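Oct 27, 2026
By Godfrey Mugo

CLAKATBRIDGE – The robotics company Prelis has stopped work at 3 of its tabletop robot stations in Clakatbridge after one arm continued to move when the operator had already pressed the pause button. Nobody was injured. A laptop was damaged and one gripper has been replaced.

The company informed its staff and its customers of the fault in a written notice. According to the notice, the arm was working near the keyboard of an open laptop when the operator asked for a pause. The right arm of the station stopped immediately. The left arm continued downward, and its fingers pushed into the keys before the motor controller detected the load and cut the power.

The movement after the pause lasted 2 seconds. Under the company's own rules, an arm must be at rest within 200 milliseconds.

The operator then used the red emergency button, which is on a separate circuit, and this worked as it should. Prelis states that the emergency circuit was never affected by the fault and that both arms had no power when the operator reached over the table to take the laptop away.

The stations are used to practice and record ordinary handling tasks with household and office objects. Each one has two arms on the front edge of a table, with a gripper and a small camera on each arm. The operator guides the arms, and the movements are stored so that they can be used later for training the control software. The objects on the table are changed often, and the operators decide for themselves in which order they work. 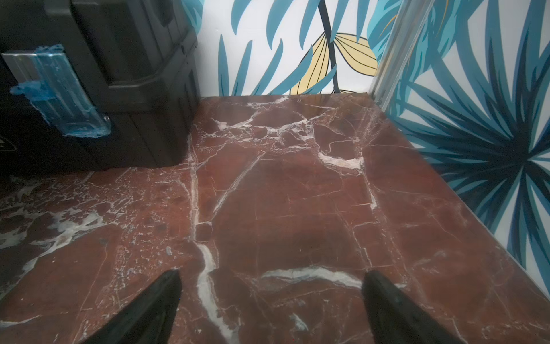
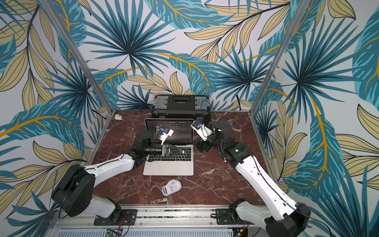 A station of the type used by Prelis. In the second picture the gripper of the left arm is at the keyboard of the laptop.

The cause was found in the program which carries the commands from the operator to the arms. This program is called Wirow and it was written by Gachanja, a small software supplier which has worked with Prelis for several years. In May, Gachanja delivered a new version in which the commands for the two arms are kept in two separate waiting lines. Before, they shared one.

The change was made in order to make the arms move more smoothly when both of them are busy. But the pause command was sent to the end of each line and not to the front. When there were few commands waiting, the difference was too small to be noticed. When one arm had received a long series of small corrections, as happens in careful work close to an object, that arm had to finish all of them before it came to the pause.

This explains why the right arm stopped and the left did not. The right arm was holding its position, so its line was almost empty.

Gachanja has accepted this explanation. "The pause was tested, but it was tested with the arms in simple motion," the supplier wrote in its answer to Prelis. "We did not test it with a full line on one side only. We should have done this, and the test is now part of every release."

Prelis also examined its own records to see if the fault had appeared before. It looked through 59 recorded sessions made with the new version, and in several of them it found a late stop on one arm. In these cases the arm was in free air, so nothing was touched and the operators had not reported it. One operator had written a comment about a "lazy pause" in the station log during the summer. The comment was read, but it was understood as a problem with the button, and the button was exchanged.

The head of operations at Prelis said that this was the part of the matter which troubled her most. "We had a sentence from a person who was sitting in front of the machine, and the sentence was correct," she said. "We changed a part which had no fault and we closed the entry. I signed it myself."

She added that the forces at these stations are low and that the arms are small, but that she did not wish to use this as an argument. Operators sometimes reach between the arms during a pause to put an object upright or to move it back to its place. The written rules of the company say that the power must be switched off first. In practice, she said, the pause was often thought to be enough.

From now on, the pause will not be accepted as a reason to reach into a station. A lamp on the operator's desk will show when the motors have no power, and hands must stay outside the table until the lamp is lit. The staff has received a short training about this, and the instruction sheet has been rewritten with larger print.

The corrected version of Wirow sends the pause directly to both arms and then empties the waiting lines. It also does not allow the work to start again until the operator has confirmed the position of each arm. The last point has caused some discussion among the operators, because the confirmation must be repeated after every pause and makes the work slower. Prelis answered that it will keep the confirmation for the time being and look at the question again when there is more experience.

Before the stations are returned to use, each of them must pass a stopping test with a soft block on the table in place of the usual objects. The test is done with the left arm busy, then with the right arm busy, and then with both. It is repeated with the operator's connection made slow on purpose. The first station has passed, and the second was being tested when this report was written. The third is waiting for a new wrist cable, which has no connection with the fault but was found to be worn when the covers were opened.

The recordings made with the earlier version will not be deleted. Those with a late stop are marked, and they will be kept apart from the material that is used for training until somebody has looked at the end of each one. A customer who had already received a part of the recordings was informed and has been sent a list of the marked files.

The damaged laptop had several keys pushed in and would not start afterwards. It had been bought second-hand for use at the stations and contained no customer data. The removed gripper showed a small bend in one finger. It was sent to the workshop for measurement, and the result will be added to the written report on the fault.

Other companies also use Wirow. Gachanja says that it has written to all of them with the advice to install the corrected version, and that until this is done the operators should use the emergency button for every stop near a person or a fragile object. The supplier did not wish to say how many companies received the letter. It has asked them to send in any late stops which they find in their own logs, also when nothing was touched.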